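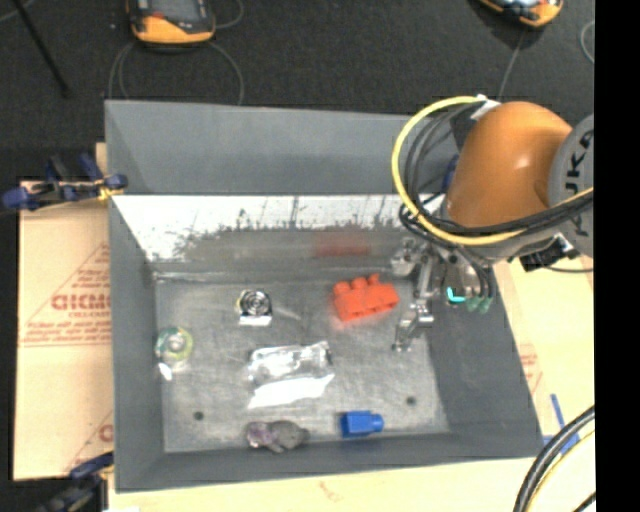 Fondlow Toy Library: the odds and ends bin

24 February 2019

Small things that come back without their box go into the grey bin at Fondlow until they can be matched up. We empty it every 2 weeks.

The red brick and the small blue one are both for the brick tub.

Still to be sorted: the small soft toy in purple, pink and dark grey, the clear plastic packet, and the two round items.

If something is yours, bring it up at the Masri Road desk. Anything left after 3 months goes to the Kadero sale, where small toys are 10p each.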